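Nudoseck notebook, June 24, 2020
Back bench, boards and things on boards

Meant to spend the morning on the fixture drawings for Hitent. Spent it on the bench. The front board had crept towards me again and left a gap at the join that will swallow an M3 washer and, given time, all of them. Pushed it back, taped it, and while down there had opinions about everything else.

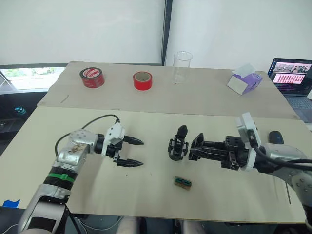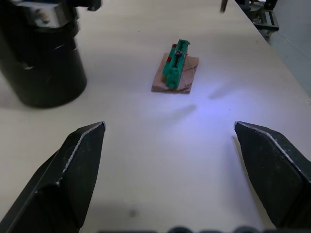
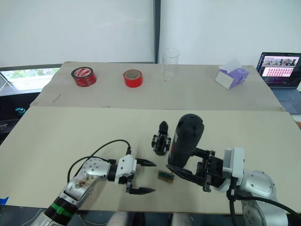
Which tape goes on the board edges, the red or the blue?

Blue, at the corners, in short pieces. It comes up without taking the surface with it. Red is for the floor and for anything you want still to be there in November.

The reason I write this down is that the last time the boards were fixed somebody used red along the full length of the join, very neatly, and it took me 39 minutes with a plastic scraper and a hairdryer to undo the neatness. The residue is still faintly tacky in damp weather. Collects fluff. If you find a line of fluff, that was the join.

Two rolls of red are living on the rear board, one with the white label and one with its cardboard core showing, and they are the same tape as far as my fingers can tell. Lemieux delivered the labelled one. The other came out of the drawer when we thought we had none, shortly after we had ordered some. Use the small one up first. I say this every time and then reach for the big one myself, it being the one whose end I can find. Fold the end over, please. A 7 mm tab is plenty.

On the boards. They are both beige and they don't match, as anyone who has stood here for a minute will have noticed. Front one is creamier, rear one greyer. The rear one was meant to be temporary. I did look up a matching panel from Grostuditz and they will sell us one, at a price that suggests they cut it by moonlight. Staying with two beiges. The scratch near the left front corner of the rear one is known about, don't report it again. Wipe both with a barely damp cloth and no solvent. I tried solvent on an offcut and got a third beige.

The small green piece: put it back in its box at night, component side up, on the foam. It weighs next to nothing and a sleeve will carry it off without telling you. I have now found one inside a cuff at home, which was a nice surprise for the washing machine. If one turns up on the floor, look it over under the lamp before it goes back with the good ones. Chipped corners go in the tray marked SORRY.

Clear cup at the back edge is for offcuts and backing paper. It is not for tea. I know it has the right shape. It also has the property of being invisible against a white wall, so whatever is in it gets knocked over by people who would swear there was nothing there. Considered putting a band of tape round it. Have tape. Did not do it. Tomorrow.

Tissues: purple box, stays on the rear board, for wiping fingerprints off parts and for hay fever, in that order of budget. They shed a bit. Use the lint-free ones for anything with a lens in it (second drawer, under the calipers, behind the thing we don't talk about).

Laptop lives at the right-hand end and should sit further onto the table than it does. It drifts outward in the same way the front board drifts inward, and I'd like to know who is winning. Rubber feet would fix both. Packs of 16, two packs should do the lot with spares for losing.

Order list as it stands: rubber feet, blue tape, more foam for the green box. No red tape. Underlining that with a pen that has just run out, so also pens.

Fixture drawings not started. Board square to the table edge within 1 mm at both ends, measured twice, and I was pleased with that all through lunch.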